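I run the rental side at Tadedlow Homes, and I need a leasing assistant for our Palumbo Street building. It's 144 apartments, mostly two-bedrooms, and I can't keep up with the showings on my own anymore!
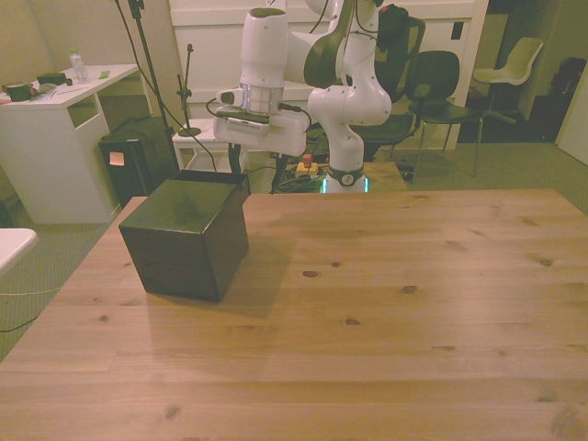

You'd be giving tours, answering the phone, and doing move-in walkthroughs with me (bring comfortable shoes, the elevator is slow). I'm happy to train you - a friendly manner matters more to me than a license.

It's 12 hours a week to start, going up in November when our second building opens over in Skiltis.

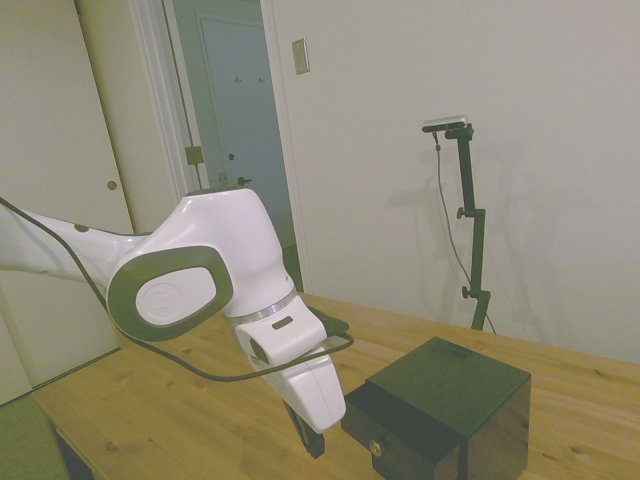 Parking is free and you get 60 percent off the gym downstairs. Stop by the leasing office, Suite 755, and ask for an application.

Posted June 25, 2024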